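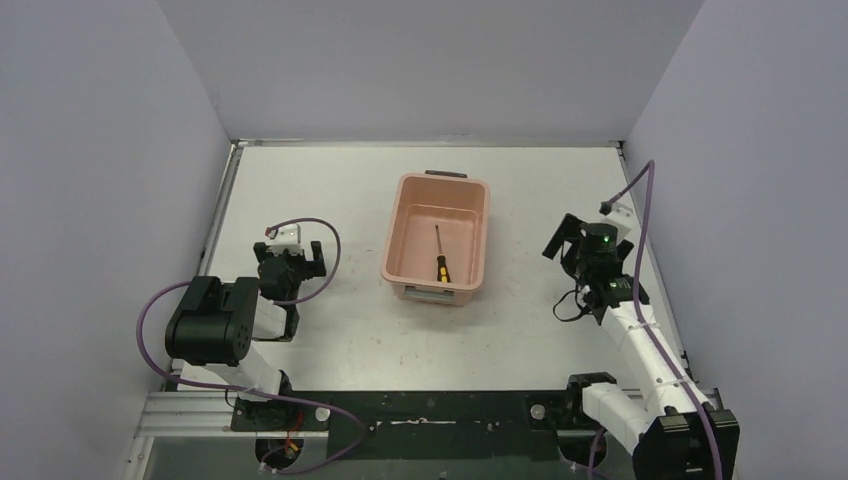 One screwdriver, one pink bin.

I used to keep every tool I own in a single big box in the cupboard under the stairs, and finding a screwdriver meant tipping the whole lot out on the floor (and usually finding the tape measure I'd wanted the week before!). My neighbour Deolinda Abreu swears by small plastic bins, one for each sort of job, so last May I bought 4 and gave it a go.

The screwdriver bin is the one I use most. Mine has a yellow and black handle, so it shows up a treat against the pink, and I always lay it with the handle towards me so I can grab it without looking. Bins that are a bit wider at the top are best, as you can get your whole hand in.

If yours has a label spot on the front, use pencil first. I changed my mind two times before I settled on what went where. Wipe the bin out with a damp cloth every so often and dry it well before the tools go back in, or you'll end up with rust spots on the metal.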